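Features | Robotics & Making
Print this page | E-mail this story

Grab hold: an open day at Fundmont
By Albertina Lobo

I had been holding the gripper for two minutes when I forgot it was a tool at all. You squeeze, the soft ribbed fingers close, and whatever is between them stays put. At Clurnuser's open day, held in a Fundmont classroom with rows of blue chairs and a big green chalkboard, visitors were invited to pick one up and teach a robot by doing small jobs themselves. I loved it!

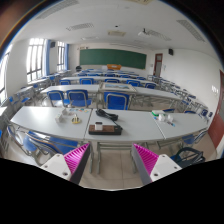

Does a visitor need to know any programming? None at all – you move things by hand, and the recordings become practice material for the arm back at the lab.

The jobs are the kind you do at home without thinking. Shift a small white cube. Sort out a cable. Pick up little colored pieces, which is much harder than it sounds (I dropped nine). The Clurnuser team wants roughly 800 recordings of each job, and they were happy to keep the clumsy ones, mine included.

What got me was the feel of the fingers. They give a little when they meet something, so you start trusting them, and then you get cocky and reach for the tiny stuff again.

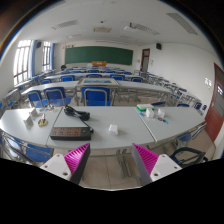

After that I tried the same job slowly, and my hand settled down. Brandão, the program that sorts the recordings, likes slow and steady. Skimik, the newer one, is meant to cope with people like me who rush. Both were still being tuned in November, and the team hopes to have 100 more visitors try the grippers before spring. I've already asked for another turn.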